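To: packing list
Date: March 7, 2018
Subject: Re: Cartons and clear bags

On the Devham order, the earlier message said:

> We are still getting crushed corners on the small drink
> cartons. The bags are the clear 400 mm ones from Ekberg,
> bought in a case of 1000. Should the cartons lie flat or
> stand? And does the candy go in first or last?

Stand them. A carton lying flat takes the load on its widest panel, and that panel bows first. Upright, the folded edges carry it. We packed 83 bags for Quintero in July with the small cartons upright and had no crushed corners reported.

Open the bag fully on the table before anything goes in. These bags are soft and the mouth folds back on itself, so one person should keep it open while the other loads. Taller cartons go to the rear, small cartons in front of them, screw-top candy containers to the side.

Small yellow carton upright in the clear bag, both views:
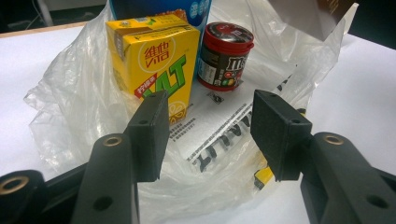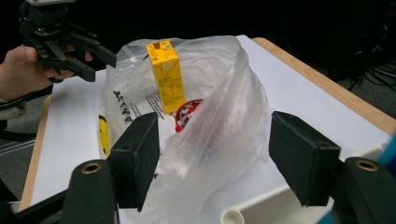
The paper sheet goes in flat before the first item. If it rides up on one side, take everything out and start over – pulling it straight under a loaded bag creases it and usually tips the front carton.

Candy containers can go in last. They are rigid and will tolerate a neighbor leaning on them, but the lid should face up.

Do not tie the bags until the whole batch of 20 has been checked against the sheet. Clivar wants the same layout, so please use one procedure for both orders.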